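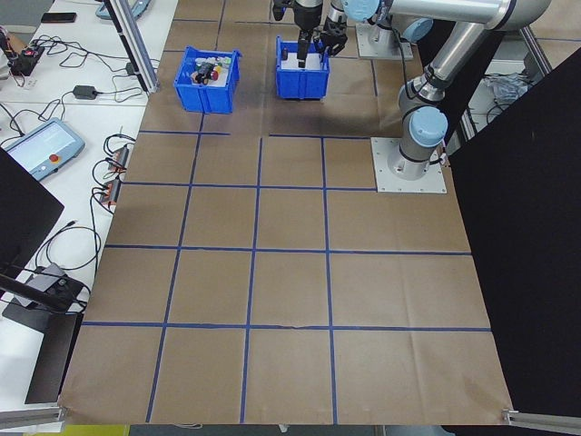
Dosamton Paper Crafters - Minutes, 4 September 2019

Start 7.05, Shahnaz Uddin in the chair and also typing, so sorry for the shorthand. 17 present. Apologies from the two who always do the tea, so no tea.

1. Last minutes
Read, agreed. One fix: the die cutting evening was free to members, not half price. Changed.

2. Matters arising
- Key to the supply closet found. In the closet door.
- Foam tape order came short, supplier has credited us. Will reorder with the fall stuff.
- Letter to the library re: display case. No answer yet. Shahnaz to call in person.

3. Money
Balance 165 dollars after the hall rent. Stamp swap brought in less than last year, mostly becuase it clashed with the school fair. Question from the back about why we still pay for the paper newsletter. Seven members get it by mail and like it. Left as is, look again in the new year.

4. October card swap
Main item, went on a while.
Theme: last year was leaves and we are all sick of leaves. Suggestions were kitchen, birds, old maps, favorite sayings. Show of hands, sayings won easily, birds second.
Rules as follows:
- One card per person per group, standard A2 size, envelope included.
- The saying has to be on the front. Inside left blank.
- Stamped, hand lettered, cut or printed all fine. If it's a digital word art file, use one whose terms let you give the card away. Check before you print, not after.
- No loose glitter. Glitter paper OK if sealed.
- Name and what you used in pencil on the back.
Groups of seven again. Worked well, small enough that people finish. Anyone who signs up and can't finish should say so a week ahead so the group can be shuffled.
Some talk of whether family sayings count. Yes. Clean ones.
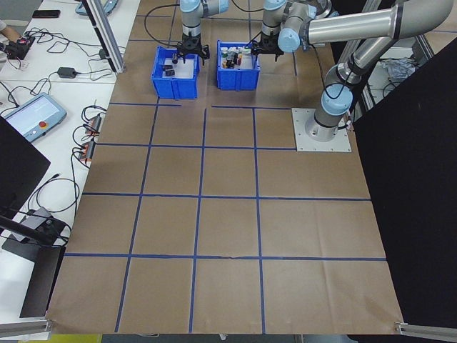

Also on the swap: anyone mailing cards in should send them flat with a stiff backing, two arrived bent last time. Return postage in the envelope please, we ended up covering it for three people. Bring a shoebox or similar if collecting for a friend.

5. Digital files
Long discussion. Abeysekara word art set bought by the group in spring, 158 pieces in the folder. Terms say one household. So NOT to be passed around on a stick, which has been happening. Agreed:
- Shahnaz to write and ask if there is a club license and what it costs.
- Until then the set is used for the group's own posters and name tags only.
- Members who want it buy their own.
Some grumbling. One member felt that if the group paid, the group should get to use it. Point noted, terms are still the terms.
Side question on printing: the lettering comes out fuzzy if you stretch it past the size it was made. Print at actual size, or go smaller. Turn off "fit to page."

6. Diva layout class
Diva is the two page scrapbook layout we ran in June, asked for again. Agreed to repeat in the winter. Kit price stays the same if we can still get the cardstock. Needs a beginners table, last time people got lost at the pocket step and the rest had to wait. Handout to be redone with bigger type. Pocket step to be split in two, score first then glue.

7. Vonduvden retreat
Deposit due end of the month. Rooms are shared unless you pay the extra. Bring own lamp, the lighting there is poor, and an extension cord with your name on it. Cutting machines go on the long wall where the outlets are. Sign up sheet went round, came back with coffee on it, still readable. Second sheet to be put on the board for anyone who missed tonight.
Saturday supper question: potluck or pizza. Pizza.

8. Any other business
- Alcohol inks: windows open or don't use them. Headaches last month.
- Lost: one bone folder, white, initials scratched in the handle. Found: three pairs of scissors, no initials.
- Request for a demo on faux stitching with a gel pen. Fifteen minutes at the start of next meeting.
- Scrap bin is overfull again. Take a handful home.
- Request to start earlier. No support, people have work.

9. Next meeting
Same hall, same time, first week of October. Bring swap sign ups and any blank envelopes you can spare.

Closed 8.40. Chairs stacked.

Actions
Shahnaz - library, club license, retreat deposit reminder
All - swap sign up, scraps

Related
Card swap rules and group list
Diva layout: supply list
What to pack for Vonduvden
Storing paper flat in a damp house
Minutes, August
Minutes, July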